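The Night Shift at Westell

Hạnh Tiêu had the bench until six. She ate half a sandwich, wiped her hands on her jeans and pulled the lamp closer.

"Still here?" Naa Dankwa asked from the door.

"Something was stiff again."

Naa came over and looked. Job 993, due in Sultside by morning – she had promised them that herself.

"Two screws," she said.

"Two screws and three hours."

Naa took the other stool and reached for the rest of the sandwich. Hạnh let her have it, then went to find the paperwork.
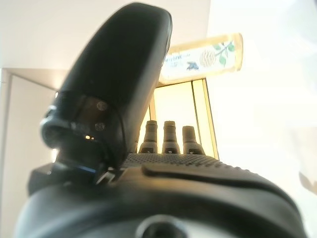

The finger and its joint, black on black.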